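Every vendor deck I have sat through this year has a slide on uptime, and none has a slide on cable slack. I have come to think the second would be worth more to the people who end up looking after the thing.

I spent most of a Sunday at the Grenari shop with Cornel Furtună, going over a two-armed bench cell that Amanex sells as needing "minimal routine attention." The phrase is in the manual. So is a service table that runs to six pages, and Cornel has written on all of them.

His first complaint is the pads. The manual says to replace them every 3,000 cycles. A cycle of what, it does not say. Closing on foam and closing on sheet metal are counted the same by the controller, and the pad doesn't care what the controller thinks. Cornel ignores the number. He wipes the pads with alcohol, looks at the pattern under a lamp, and swaps a pair when the ridges start to round over at the tip. He has been told this is unscientific. I would like to see the science behind the other method. 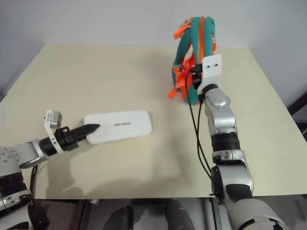

Cables are where I lost what patience I had left. The sales drawings show clean arms with nothing hanging off them, and any buyer who has only seen the drawings will plan a bench to match. A working pair looks more like this one, with a black cable looping down from the left arm and two more hanging in loose curves beside the right. People see that and want to tidy it. Safta Moldovan, who runs second shift, tied hers back tight in March and had a wrist fault inside a week. The loop has to be there for the joint to use it up. How much loop? The manual gives a minimum bend radius and leaves the rest to you. Cornel drives each joint to both ends of its travel, slowly, with one hand near the stop button, and watches for the point where a cable goes straight. If it ever does, he lets more out and starts over.

Then calibration. Amanex calls it a four-step procedure. I counted four headings, and under the second one there is a paragraph that begins "Before proceeding, ensure" and goes on to describe a morning's work. The wrist camera has to be squared to the fingers, and the fingers have to be squared to each other, and if you do those in the wrong order you do both again. The software will happily report success either way. It checks that the numbers agree with one another — it has no idea whether they agree with the table.
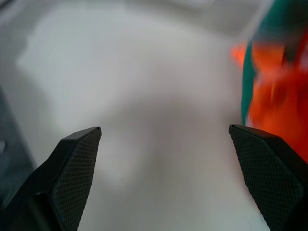

*Wrist camera view with the arm in motion. The fingers and their crosshatched pads stay sharp while the table smears behind them.*

A sharp finger in the wrist view tells you very little, and I have watched two trained technicians take it as proof that the camera was fine. The fingers ride along with the lens. Of course they look good. Stop the arm, let it settle, and judge the focus on something lying on the table. Emanuel Anghel argues that a faster shutter would make this whole point moot. Maybe so, if you also pay for the lights, and those were left out of the quote too.

I am not against these machines. The Grenari cell does decent work, and Cornel is fonder of it than he lets on. What I object to is the bookkeeping. He logged 136 hours on it last quarter, and in the owner's spreadsheet those hours sit under general maintenance, alongside the door hinges and the compressor. The cell's own line shows parts only. On paper it is very nearly free to run.

Jaanus Zariņš, who sells for Amanex and was decent enough to take my call, said a shop with good habits should see that figure fall. I asked him which habits. He offered to send me the manual.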